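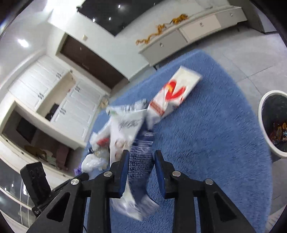

Small print, then. My bus pass renewal came with 78 pages of it. Seventy eight! For the number 30 from Lenholm to Sturnbridge, which doesn't even run on Sundays.

I read it all on Saturday, out of spite mostly. Page 41 says the company may change the route "in whole or part" without telling me. Page 60 says I agreed to that by getting on. So if I want to object I have to walk to the office in Sturnbridge, four miles, office shut at three.

Everyone says oh just tick the box. I do tick the box. We all tick the box, thats the problem – a thing you tick without reading isn't an agreement, it's a toll. And the firms know. Lambert, who I get my broadband from, rewrote their terms in October and sent an email called "Some small changes". 3000 words of small changes. One of them was the price.

Chibuzor Adebisi wrote in this column's comments that people should take some responsiblity. Fair. I'd like to. But when, exactly? Between work and tea? With a magnifying glass for the back of every packet and tin?

My mum's old savings book had its rules printed inside the cover. Nine of them, big type. You could argue with them at the counter, and she did, loudly, and once got two pounds back.

So a law please. One side of paper, type my mum could read, anything that costs me money goes at the top. Anything not on that page doesn't count. Lawyers will say it can't be done. They said that about plain English on council tax letters too, at least ours did, and now the letters are fine. Dull but fine.

Meanwhile I've renewed the pass. Ticked the box. Bus was late.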